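The slow return of the brick street

For most of the past 65 years, the people who looked after Renaud Street did what road crews did almost everywhere. When the surface broke up, they put asphalt over it. When the asphalt broke up, they put down more. By the time Thierry Leblanc's crew opened a trench there last June to get at a leaking water main, the old bricks were well below the level of the road.

"They came up whole," Leblanc says. "We stacked them beside the trench and the foreman asked me what I wanted done with them. Normally they'd go in the truck."

The bricks stayed. So did most of the others on the block, and the town is now partway through uncovering and relaying a stretch of 400 metres between the ferry landing and the old Wesudier cannery. It is slow work. A paving machine could have resurfaced the whole length in two days. The masons, working on their knees with string lines and rubber mallets, finish 17 square metres on a good day, and not many days in a coastal spring are good ones.

Cost was the first argument against it. Séverine Fleury, the town's engineer, put both options to council over the winter and did not hide the gap between them. Relaying brick costs several times as much as asphalt at the start. Her case rested on what happens afterward. A brick street can be lifted in sections when a pipe fails, and the same bricks go back down when the job is done. Asphalt has to be cut out, hauled away and patched, and the patch is usually the first thing to fail the next winter.

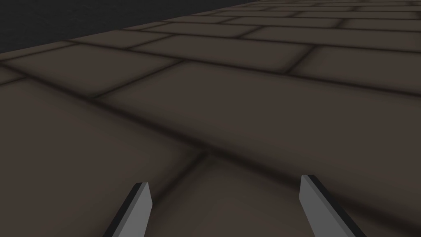
Patterns cause more disagreement among masons than the public might expect. Herringbone is the usual advice for anything carrying trucks, as the bricks lock against each other in two directions and resist being pushed along by braking wheels. Running bond is easier to lay and wastes less material at the edges, but its long courses can creep if the edging is weak. It has its defenders all the same, and the look of it is a large part of their case: long bricks in staggered rows, with softened edges and dark seams, the courses narrowing into thin bands as they get farther away. Jérémie Hamel, who runs the relaying crew, prefers it for footpaths and herringbone for the roadway, and that is what Renaud Street is getting.

Underneath, very little is left as it was. The original bricks sat on sand over clay, and frost moved them every year. Hamel's crew digs out the clay, puts down crushed stone in layers, compacts each one and finishes with a thin bed of coarse sand. The bricks are set dry and the joints are swept full. Hamel will not let anyone drive on a section until it has been swept a second time.

Not everyone is pleased. Thierry Picard has run the hardware store at the top of the street for most of his working life, and he says his spring sales were poor with the road closed out front. He also points out that brick is loud under tires and hard on anyone pushing a walker. Fleury accepts the second point. The crossings are being done in smooth concrete, and the worst of the worn bricks are going to the parking lane.

Replacements have been the other difficulty. The yard that made the originals, Stalell, closed long ago, and modern pavers are a slightly different thickness. The town bought 500 salvaged bricks from a demolition site in Trollis, and Njål Hovland, a retired bricklayer who lives there, spent a week sorting them. He taps each one with a hammer handle and listens. A sound brick rings. A cracked one gives a dull clack and goes on the other pile, to be crushed for base.

The lower half of the street should reopen before the ground freezes. The upper half, including the stretch outside Picard's store, is scheduled to be finished next year.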